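Filed under: The Briefing / Borders & Ceasefires

The ceasefire that is mostly a road

If you stopped reading about Drorken in December, when the two sides signed their truce and everyone shook hands in front of a very large map, you could be forgiven for thinking the matter was closed. There was a map! It had colors! What it did not have, we now learn, was agreement on who gets to drive a truck from Drorken to Sindov without being shelled, taxed or turned around.

The truce had nine articles. Eight of them deal with prisoners, flags, the wording of other articles and the correct distance between artillery and schools. The ninth says that the highway between the two towns "shall be open." Open to whom, at what hours and under whose guard was left for a later meeting. The later meeting has been postponed four times, once over the shape of the table and once over the hotel.

In the meantime the road has been open in the sense that a restaurant with its lights on and its door locked is open. Both armies have checkpoints on it. The northern command holds the bridge at Asfaw and charges what it calls a maintenance fee, although the potholes have been spared any maintenance. The coastal government holds the junction at Tevier and wants every load unpacked and packed again under the eye of an officer who goes home at three. According to the monitoring mission's latest tally, 2859 trucks applied to make the crossing this winter and 1856 got through. The mission's report describes this as "encouraging." The drivers, who spend a lot of time parked, have other words for it.

Why should a reader several time zones away care? Mainly because wars in this part of the world have a habit of restarting over exactly this kind of thing. The last truce fell apart over a fuel convoy. The one before that lasted about 174 days and ended in an argument over a customs stamp. Generals like to say they go to war over principle, and maybe they do, but an awful lot of the shooting seems to begin within sight of a toll booth.

There is also the matter of food. Sindov grows very little and sits at the end of a long valley, so when the highway slows down, flour goes up. Prices there have climbed every week since the truce was signed, a strange thing to be able to say about peace. Shopkeepers have started sending boys over the hills with mules, and both armies, to their credit, have so far failed to invent a form for mules.
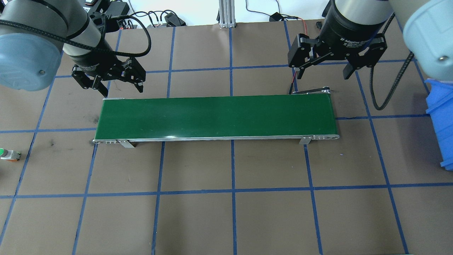
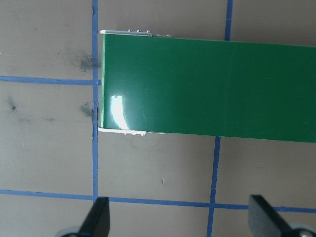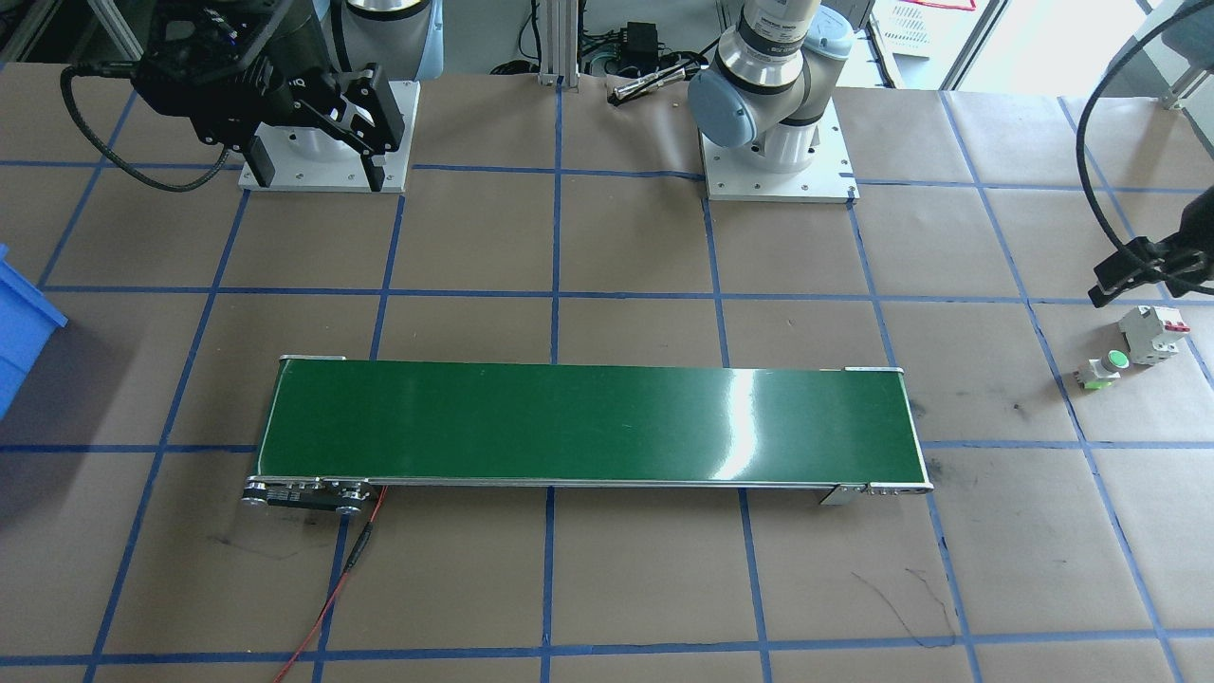
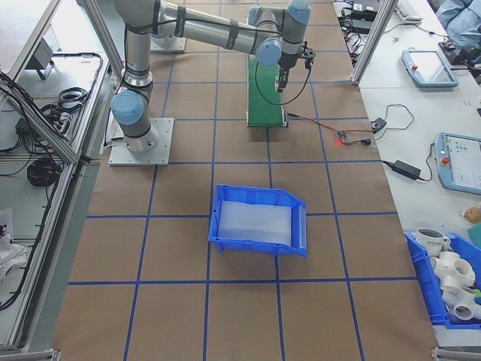
The mediators' new idea is to take the checkpoints away from both armies and hand them to a joint civilian office, with inspectors from each side working the same shift and signing the same sheet of paper. It's a decent idea. It was also a decent idea two truces ago, when the joint office was given a building, a stamp and a budget, and then closed after an exchange of letters about whose language would be printed first on the stamp.

This time the mediators propose a stamp with no words on it at all. The northern side says it is studying the drawing. The coastal side has asked what color the ink will be.

Talks are due to pick up again once a hotel has been found. We'll be watching the flour price in Sindov, which has been a better guide to this conflict than any of the communiqués, and we'll write again when the ninth article grows a second sentence.

2019-03-08

Recent items
What a buffer zone is, and who ends up living in it
The prisoner swap that took three tries
Reader mail: is it a civil war if there are four sides?
Why every peace plan has an annex, and why the annex is missing
Mules, smugglers and the price of bread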